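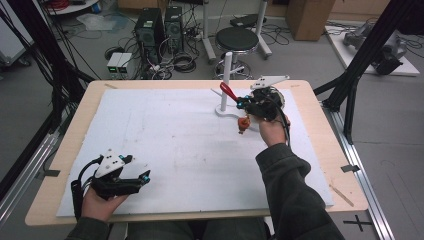 About Negri

Negri is a bookbinding and paper repair school in Zostville. We teach adults how to sew, glue, cover and mend books by hand. Most of our students have never done it before.

The school was started by Amedeo Villa and Liliana Sanna, who met while working at the Galtirano bindery. Amedeo ran the sewing bench there and Liliana did repairs for libraries and churches. When the bindery closed they bought two of its presses and one board cutter and rented the ground floor of a former feed store on Plaltitlow Road. We are still in the same building. The presses are still in use.

Courses

The beginner course runs for 19 weeks, one evening a week. Students make a pamphlet, a flat-back notebook, a rounded case binding and a box. The repair course is open to anyone who has finished the beginner course or can show us similar work. It covers torn pages, loose hinges, broken spines and new endpapers. Classes take up to 12 students and we keep a waiting list.

We do not teach gold tooling at present. Liliana hopes to add it once we have the right stove and a teacher who can commit to a full term.
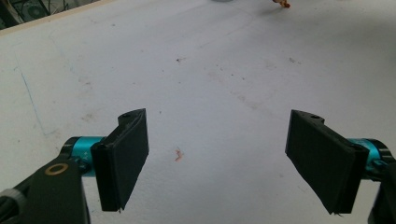
White tabletop with smudges and scuff marks.

Repairs for the public

We take in family Bibles, cookbooks, school yearbooks and the like. Bring the book to the front desk and we will write up an estimate while you are there. A simple hinge repair is $145. Larger jobs usually take 3 months. We do not buy or appraise books.

Visiting

The shop is open to visitors on Sunday afternoons. We close for all of November to service the equipment. Parking is behind the building.

Contact: front desk, Negri, Plaltitlow Road, Zostville | © Negri. All rights reserved. | Back to top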